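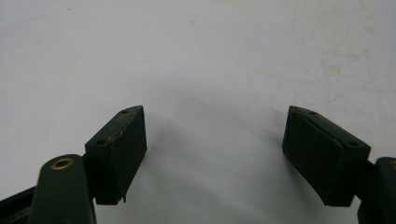

Stay on the harbor side if you only have a weekend, Tadhg Kinsella told me, and don't bother with a car until you leave town. I ignored the second part and paid for it. Parking in old Prestumora is by permit, the signs are small, and the public lot fills up before breakfast.

On foot the place is easy. The ferry from Kurnthorpe lands at the bottom of Mill Street, and most of the guesthouses are on the two streets above it. I had a back room at the Breathnach, over the kitchen. It was clean and the bed was firm. Breakfast stops at nine sharp, even on Sundays. Front rooms cost more and get the bells.

Kinsella has walked this coast for years and thinks most visitors get the order wrong. They do the fort first, in the heat, with everyone off the morning boat. He would go after four, when the school groups have left and the light is on the west wall. The ticket also covers the small maritime museum, but the museum closes at five, so see that first.

For dinner, skip the terraces facing the ferry and go up the hill behind the market. Menus there are short and change with the catch. I had grilled mackerel one night and a bean stew the next, and liked the stew better. Most kitchens take cash only. The one reliable bank machine is beside the pharmacy.

Iltura is the obvious day trip. The bus leaves from the upper square and takes the inland road, which is slow and has a lot of bends. Sit near the front if you get carsick. The village has a church, a bakery and a footpath down to a gravel beach with no shade and no café. Bring water. The last bus back is earlier than you would expect, and in November it runs only on market days.

Contact us | © 2016 | Back to top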